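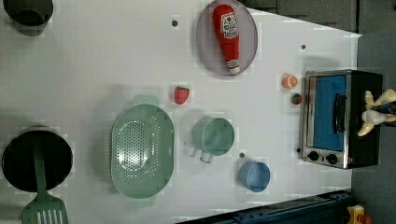
When a Robot Hand Won't Let Go

Robots break down. They bump into things, drop things and stop in the middle of a job. One of the more common faults is also one of the strangest to watch: the robot takes hold of something and then does not let go.

This page is about a time that happened in a robot lab in Clesinholm, what caused it, and what the people there changed afterward.

The job

The lab teaches robot arms to tidy up. The arms practice with toy kitchen things such as pots, cups, pretend fruit and a toy oven. Toys are light and cheap, and they come in lots of shapes. A strawberry is small and lumpy. A cup is hollow. A soft ketchup bottle squashes when you pinch it. A robot that can handle all of those has learned a lot about holding things.

One afternoon in March, an arm the lab calls Ralwood was given a simple task. It had to pick up a soft toy, carry it across the table, and put it on a plate. It had done this many times that day.

On try number 556, Ralwood picked up the toy and carried it to the plate. Then it stopped. Its fingers stayed shut. After a moment they squeezed harder, and the arm began to push down on the plate.

Iolanda Rezende was running the test. She pressed the stop button, and the arm froze where it was.

What went wrong?

To see what went wrong, you need to know how a robot hand decides what to do.

Your own hand is full of nerves. When you hold an egg, they tell your brain how hard you are pressing, and your brain tells your muscles to ease off or hang on. You don't have to think about it.

A robot hand has sensors in place of nerves. A sensor is a part that measures something and sends the answer to a computer as a number. Ralwood has a sensor that measures how hard its fingers are pressing. A big number means "I am holding something tightly." Zero means "I am holding nothing."

The number travels along a thin wire that runs down the arm. Every time the arm bends, the wire bends too. After thousands of bends, the wire had cracked inside its plastic cover. From the outside it looked fine.

With the wire cracked, the computer kept getting the same number: zero. As far as the computer could tell, the hand was empty. Its program said that if the hand is empty when it should be full, squeeze more. So it squeezed more. It still got zero, so it squeezed again.

The pushing down came from the same mistake. The program was waiting to feel the toy touch the plate before it opened the fingers. That feeling never came, so the arm kept moving lower to look for it.

The computer was following its instructions exactly. The trouble was that it had bad information, and it had no way to check.

Was anyone hurt?

No. The toy was squashed out of shape for a while and the plate got a scratch. Ralwood is a small arm, and everyone was standing back from the table, which is the rule when it is switched on.

A bigger robot could have done much more damage. Some factory arms can lift a car door. That is why people who work with robots take small faults seriously and write them down, even when the only thing harmed is a toy.

Finding the fault

Iolanda first thought the program was to blame, and she spent 2 hours reading through it. Then she switched the arm off, unplugged it, and tested the wires one by one with a meter. A meter shows whether electricity can get from one end of a wire to the other. The cracked wire worked when it was straight and failed when it was bent. Faults like that are hard to find - they come and go.

What changed

The lab made several changes before Ralwood was switched on again.

The wire was replaced with a softer one that can bend more times before it wears out. The wires on the lab's other arms are now checked every 8 weeks.

The program got a new rule. If the sensor says zero for too long while the fingers are closed, the arm stops and a light comes on. It does not try again until a person has looked at it.

There is also a limit on squeezing. The fingers can no longer press harder than they need to for the heaviest toy on the table, whatever the sensor says.

Staying safe near a robot

You might see a robot arm at a museum, a science fair or your school. Keep behind the line or the barrier. Don't reach in to get something the robot has dropped, even if the robot looks as if it has finished. A robot that is standing still may only be waiting for its next instruction. Ask the grown-up in charge where the stop button is. It is usually big and red.

Words to know

Sensor: a part that measures something, such as pressure, light or heat.
Gripper: the part of a robot that holds things.
Fault: something that has gone wrong in a machine.
Emergency stop: a button that makes a machine stop right away.

Try it yourself

Put on a pair of thick winter gloves and close your eyes. Ask a friend to hand you a grape, a sock or nothing at all. Can you tell which it is? Now try to put the grape on a plate without squashing it. Take 15 turns each and keep score.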